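Packing a Carry-on for Wet and Dry Climates
Household Tips — Luggage and Travel Gear

Weigh the empty bag first. Many airlines set the cabin limit by total weight, and a hard-shell case can use up a third of it before anything goes in. Write the empty weight on masking tape inside the lid. A bathroom scale works if you stand on it with the bag, then without, and subtract.

Fold or roll

Roll knits and anything with stretch. Fold woven shirts and trousers along the existing seams and lay them flat across the top. Rolled denim takes up more room than folded denim in a shallow case. Fill shoes with socks and place them sole-out along the wheel end, where the weight keeps the case from tipping.

Compression bags reduce volume and leave weight unchanged. They also hold moisture. Anything that went in damp should come out the same evening.
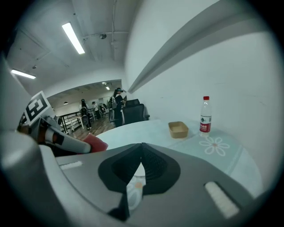
Vibeke Bundgaard wrote in to disagree on the denim: she rolls hers from the waistband down, very tight, with a rubber band at each end, and gets two pairs into the gap beside the handle rails. With the older Stokis case, the rails are set wide enough for this. On narrower cases, measure the gap before relying on it.

Liquids

Decant by trip length. For a nine-day trip, one small bottle of shampoo is usually enough for short hair. Fill to the shoulder of the bottle, squeeze out a little air, and close the cap while still squeezing. Cabin pressure drops during the climb and the air inside expands; the slack in the walls takes it up. Screw caps hold better than flip caps. A square of plastic wrap under the thread helps with worn ones.

Bar soap needs to dry before repacking. Cut a bar in half, use one half, and leave it on a folded washcloth overnight. Tins without drain holes turn it to paste.

Laundry on the road

Wash in the evening and wring inside a towel: lay the garment flat on the towel, roll both together, and kneel on the roll for 30 seconds. Synthetic shirts will generally dry by morning in a room with moving air. Cotton often won't, and in February, in an unheated room, neither will wool socks. A braided line holds clothing without pins. Do not hang anything over a lamp or an electric heater.
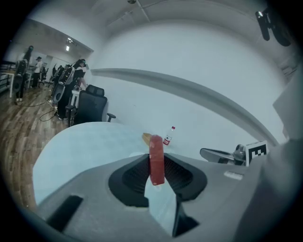 On the towel method, Radomir Berisha asks whether hotel towels are thick enough. Thin ones work if two are stacked — change the lower one when it feels wet through.

Before closing the case

Put the heaviest items at the wheels, the raincoat on top, and chargers in an outside pocket. Spare lithium batteries go in the cabin with you, terminals taped. If the case is taken at the gate, they have to come out, so keep them in one pouch.

Zipper pulls that stick can be rubbed with a graphite pencil or a dry candle stub. Wipe off the excess or it will mark light fabric.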